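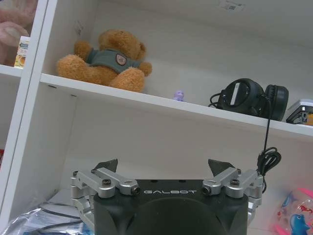
Section 3. Setting up the Clevia label printer and getting your first labels on a shelf

I wrote the first version of this section for our own stockroom at Wilard, and then Marwa Ramadan asked for a copy for the Skerham shop, so it has grown a bit. The Clevia is a small thermal printer, so it doesn't use ink and you'll never have to buy a cartridge. It takes 28 mm rolls, 700 labels to a roll, and it's pretty easygoing once the roll is seated right. One thing to settle before you order: if you have white shelving, get the yellow labels. Plain white ones disappear against it, and I spent most of August squinting at mine before I gave in and bought the yellow.

What you need

The printer, the power brick, the short USB cable (the long one in the box is for charging the handheld scanner, don't mix them up), one roll of labels, and a soft dry cloth. Rubbing alcohol if you're putting labels on old shelves.

Loading the roll

1. Put the printer on a flat surface and leave it unplugged for now.

2. Press both side tabs and lift the lid. It sticks the first few times. Press a little harder than feels polite and it'll pop up.

3. Slide the spindle out and push the roll on so the labels come off the top, printed side up. If you get this backward the printer will happily feed out blank labels all day.

4. Drop the spindle back into its slots and pull a hand's length of labels out through the front.

5. Move the two green guides in until they just touch the edges of the roll. Touch, don't squeeze!

6. Close the lid until you hear both sides click. Mine clicks on the left first and then needs a nudge on the right.

Caution: the strip above the roller is the print head, and it gets hot when you print a long batch. Give it a few minutes with the lid up before you clean in there or clear a jam. Please don't poke at it with a screwdriver. Scratches on the head show up as a white line through every label from then on, and a new head costs nearly as much as a new printer.

Connecting and calibrating

7. Plug in the power first, then the USB cable. The light goes orange, then green.

8. Open the label program and pick Clevia from the printer list. If it's not there, close the program, wait for the green light, and open it again. (Nicanor Arellano swears by restarting the whole computer. I've never needed to, but it can't hurt.)

9. Set the label width to 28 mm. The program likes to go back to its own default after an update, so look at this first whenever your text starts coming out chopped.

10. Hold the feed button until the light blinks 3 times, then let go. The printer will run out a few blanks while it finds the gaps between labels.

11. Print a test label. The border should be even all the way around. If it leans to one side, go back to the green guides in step 5.

Note: you need to calibrate again any time you switch brands of labels. We had a box of Probert rolls that looked identical to the regular ones and the gaps were just different enough to throw everything off.

Writing the label

Keep it short. I put the item name on top, the size under it, and the shelf code at the bottom in the biggest type that fits. Our codes are a letter for the unit and a number for the shelf, counted from the floor up — so B2 is the second shelf on unit B. Start from the floor, because shelves get added at the top way more often than at the bottom and you won't want to redo everything.

Use 6 as your smallest type size. It'll let you go smaller, and you'll be sorry.

Sticking them on

12. Wipe the front lip of the shelf. Old shelves get the alcohol, new ones only need the dry cloth. Let it dry all the way.

13. Peel from the corner, line up the left edge of the label with the left end of the lip, and smooth it down with your thumb.

14. Press again for a few seconds at each corner. The corners are what lift.

Note: keep labels out of direct sun and away from heaters. Thermal paper darkens with heat, and Mio Nakajima had a whole row by the boiler turn solid gray over one winter. For warm spots, use the coated rolls and set the darkness one notch lower.

If the labels keep jamming after you've reseated the roll, see the cleaning steps in Section 4.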